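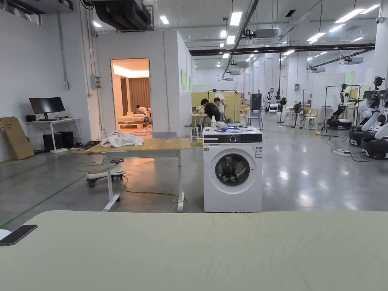 Washer choice and power budget for a household-task robot cell

gistus_lab
We are pricing a laundry station at our Udolau site. The hall already has a bed mockup, a front-loading washer and a height-adjustable table on casters. I have 2000 dollars left for the station, excluding robots. Should I buy a second washer as a spare, or spend it on wiring? The washer will not be plumbed. The door and dial are the only parts the arms need to operate.

steiner114
Wiring first. If the machine never runs a cycle, the wear is on the door latch, hinge and dial. Order 2 latches and one hinge for your exact model and keep them in a drawer. Have an electrician quote floor or ceiling drops, so that no extension cord crosses a path used by wheeled bases. Get the quote before you fix the layout. Ours came in well over what I had penciled in.

Also write down the table height you settle on. Ours got moved in May and we lost a week of door trials.

flurkska_ops
used washers are fine, we paid 100 each. check the door swing side before you pay

pallet_jack
Disagree on used, at least for the main unit. Discontinued models mean no latches later. Buy new, save the part numbers, and take a used one only for reach tests. Leave a line for casters or a dolly too, as an unplumbed washer gets moved more often than you plan for.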